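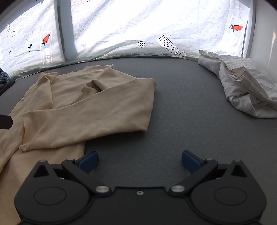 Prenton clothing reuse grant: progress to the end of March

Collections came to 2,000 items against the target you set, so on paper we are on track. I would be careful with that number. Of those, 1,348 were fit to pass on. A further 435 went to Mulcahy for rag, and the rest are still waiting to be sorted. Mulcahy pays by weight and has yet to send a breakdown, so I can't say what we earned from it.

The Ririk booking system was meant to cut missed pickups. Missed pickups went down in the month we switched, but we also dropped the two hardest routes that month. I would not credit the software until those routes are back on. 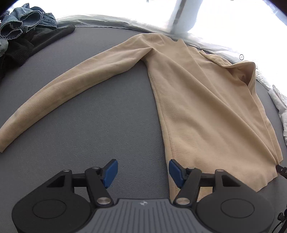 Long-sleeved top in a soft beige knit.

Knitwear is the slow part. Lomance told us its grading guide would save half the sorting time. We tried it for 2 weeks and saw no change I could measure. Bríd Mac Carthaigh thinks the staff need longer with it. She may be right, but the license renews before we would know, and I'd like your view on whether to pay again.

Spending is under budget, mainly from the van repair being put off. That bill will land next quarter. The survey of families who received clothes had a poor response and I have left the results out. We will run it again on paper.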